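Accueil | Dossiers | La maison | Expériences | Lexique

Pourquoi met-on du carrelage sur les murs ?

Un carreau de céramique, c'est de la terre cuite. On prend de l'argile, on la presse dans un moule, on la laisse sécher, puis on la passe au four à très haute température. La terre devient alors dure et ne peut plus redevenir de la boue.

Sur beaucoup de carreaux, on ajoute une couche appelée émail. C'est une sorte de verre très fin qui fond pendant la cuisson et qui colle à la terre. L'eau glisse dessus. On peut donc laver le mur avec une éponge.

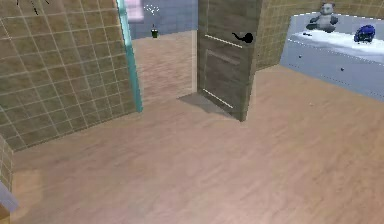
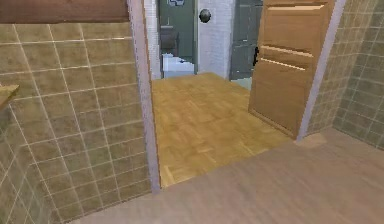 Des carreaux carrés séparés par des joints clairs.

Les joints sont les lignes entre les carreaux. On les remplit avec une pâte à base de ciment, qui durcit en séchant. Ils empêchent l'eau de passer derrière et cachent les petites différences de taille : deux carreaux ne sont jamais tout à fait pareils.

Comment poser des carreaux droits ? Le carreleur trace d'abord une ligne avec un niveau. Il étale la colle avec une spatule à dents, pose les carreaux et glisse entre eux de petites croix en plastique.

À toi de compter : si un mur a 5 rangées de 7 carreaux, combien en faut-il ? Multiplie 5 par 7. Le carreleur en achète toujours un peu plus, car certains cassent à la coupe.

© Zosley, 2018 | Nous écrire | Haut de page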